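Why I still don't buy the disassembly numbers

A few people have asked what I made of the Grellura result, and I've been putting off an answer, partly to avoid sounding like the person who hates everything. I don't hate it. I spent most of August trying to get our own version of it to behave, and I came away thinking the method is decent and the claim is too big.

The claim goes like this. You collect demonstrations of an arm taking apart old desktop towers, you train one policy on the lot, and at the end you have something that can strip a computer it has never met. The set has 3405 demonstrations in it. When Sang Khúc and I went through the episode list, 1652 of those turned out to be retries or partial runs on the same step. I have no problem with using retries. I do have a problem with counting them the same way as a full run and then drawing a scaling curve through the total.

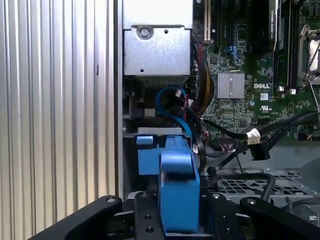 Then there is the matter of what counts as success. The Grellura scoring says a part is "removed" once it clears its mount by any distance. So a drive caddy that slides out partway and hangs there gets full marks. We changed it so the part has to end up out of the case and put down somewhere sensible, and we reran the same checkpoint for 60 trials. It passed 19. I'm told this is unfair because the policy wasn't trained to that standard. Fine, but that's the standard anybody with a pile of old towers would have.

Cables are where I expected trouble, and cables are where we got it. Drives and caddies have hard edges and mostly one way out. A power lead lies wherever the last person shoved it, and the policy treats it as background until a finger is already in the loop. 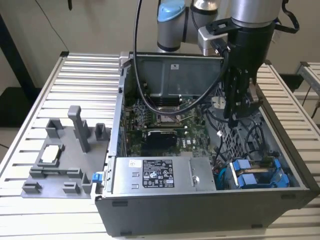

The tower on its side on the slatted table, with the fixture plate to the left.

Sang's view, which I should report fairly, is that I'm asking a first result to do a third result's job. He thinks the recovery behavior is the interesting part and the headline rate is a distraction. He may be right about the recovery behavior. I watched the arm back off and come in again from a better angle often enough that I stopped calling it luck. What I can't tell is how much of that comes from the training recipe and how much from the retries sitting in the data. You'd want to train once with them and once without. The writeup doesn't do this, and I don't have the compute to do it on my own.

I also went back and looked at the wrist views by hand, which I recommend to anyone before they look at a single plot. It's dull work and you learn a lot. A connector and the thing it plugs into can both be a few dark pixels. The fingers hide a good part of whatever you're going for at just the moment you care most. The Pirnenetti baseline leaves the wrist view out completely and loses by less than you'd think, and that gets one line in the appendix. 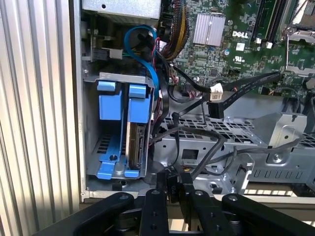 P10 power connector between the fingers, with the two blue caddies behind.

My other gripe is the word "unseen." The test towers in the Grellura set are unseen in the sense that those individual machines were held out. The models were not. If you've trained on a layout dozens of times, a second copy of it with different dust is a pretty gentle exam. Lammers split their test set by case design a while back and their numbers fell hard, and people were rude about it. I thought it was the most useful table anyone in this area had put out.

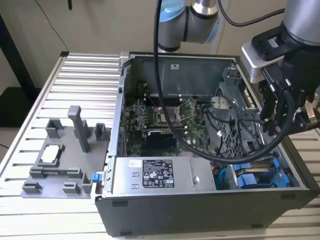 So what would change my mind? Drop the partial runs from the headline count, or at least list them separately. Score on the part being out and set down. Hold out whole case designs. Report how often a person had to step in, with the reason, even if it's a messy column. Gultasora already logs that last one, so I know it can be done without much pain.

We're rerunning our side with a split by case design once Sang finishes relabeling the cable steps. He's betting we stay above our current score and I've taken the other side for the price of a lunch. I'll post the table whichever way it goes, along with the trials where I think our own scoring was too harsh. There are at least a couple of those.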